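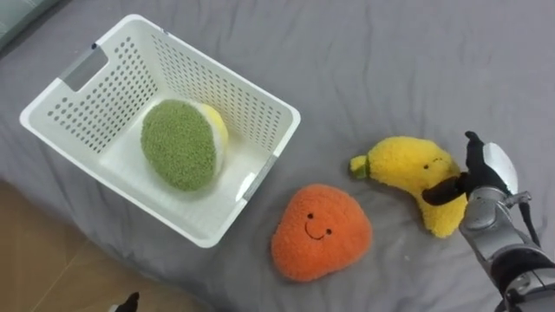

How do people work out whether a forecast about AI is worth taking seriously? I have been reading a long one by a group called Endar, which says machines will match people at all office work within a few years. The main evidence is a chart of test scores going up. One of the tests is sorting photos of household things, and I can see a program getting a white plastic basket on a grey bedsheet right, but I'm less sure it would know what to call a round green plush toy shaped like a slice of fruit. I couldn't say myself if it was meant to be citrus or kiwi. Does a rising score on that sort of thing tell us anything about jobs? I have no technical background.
Rawiri Tapsell
15 March 2022

Home Topics Unanswered Members Log in

Bronwyn Pryor
Look for a date and a claim you could check. "Machines will match people at office work" has no test attached, so the writer can say it came true whatever happens. "A program will do a month of invoices for a small firm with no corrections by April next year" is something you can mark right or wrong.
Then look at what the chart measures. Test scores stop at 100 per cent, so a line that goes up steeply has to flatten, and the flat part says nothing either way about other work. I would also ask how many questions were in the test. I read one report where the headline said 3,000 but 2,462 were used in the final score, and the reason was in a footnote.
The part about jobs is a separate argument. A firm can have a program that works and still take years to change how it does things. See if Endar gives any reasons for its dates or only the chart.

Grekari
It's all hype. They said the same in the eighties.

Vosby
I don't agree with Grekari, some of it did happen, only later than they said and in different jobs. Try finding the oldest forecast by the same people and see how it did. Most groups leave them up. There was a thread on this with 622 replies but I can't find it now. Bronwyn's point about the footnotes is a good one.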